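Gripper and Cell Technician, Day Shift
Cliler, Trurow site
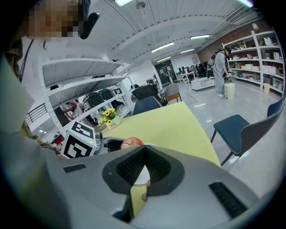 Cliler is hiring a technician to look after the hand-held grippers and the one automated cell at our Trurow site. You would report to Chun-yin Hsueh, who runs the hardware bench. The job is full time and on site. Shifts start at 7:30 a.m., except Thursday, when the cell is down for service and we start at 6.

What the work is

Most of the day goes to keeping the grippers fit for use. You would swap worn finger pads, check that the jaws close square, clear dust from the vents and reseat cables. Each unit has a paper log that stays with it. Pads are changed at 200 hours of use or when the mesh starts to lift, whichever comes first.

The cell takes up the rest. It is a Plurnmont arm on a fixed base with a Malabanan controller, and it was put in last December. On service days you would:

Lock out the cell and bleed the air line
Check the base bolts and the cable carrier
Grease the wrist joint
Run the zero routine and compare it with the last sheet
Recalibrate the cameras against the printed markers
Sign the sheet and hand the cell back to the shift lead

When a joint throws a fault, you find the cause before the cell goes back into service. Clearing the alarm and restarting is not a repair. Spare motors and the second controller are kept at the Trurow store, and you can draw from it without a purchase order up to $565.

What we need from you

At least 2 years of hands-on work with electromechanical equipment. It can be robots, packaging lines, printers, medical devices or something close to these. You should be able to read a wiring diagram, crimp a connector that stays put, use a torque wrench and write a fault note the next person can follow. Soldering small connectors comes up about once a week.

You do not need to program. If you know some Python it will help with the calibration scripts, but we can teach you the few commands you need.

The work involves standing, bending and lifting up to 40 pounds. Safety shoes are required in the cell and we pay for one pair a year.

Pay and hours

$2600 every two weeks before tax, with health cover from the first month. Overtime is rare and is paid at time and a half.

How to apply

Send a resume and a short note about a machine you have kept running: what failed, how you found it and what you changed. Address it to Chun-yin Hsueh at the Trurow office. The interview includes an hour at the bench replacing a set of pads and tracing a bad cable. Tools are provided.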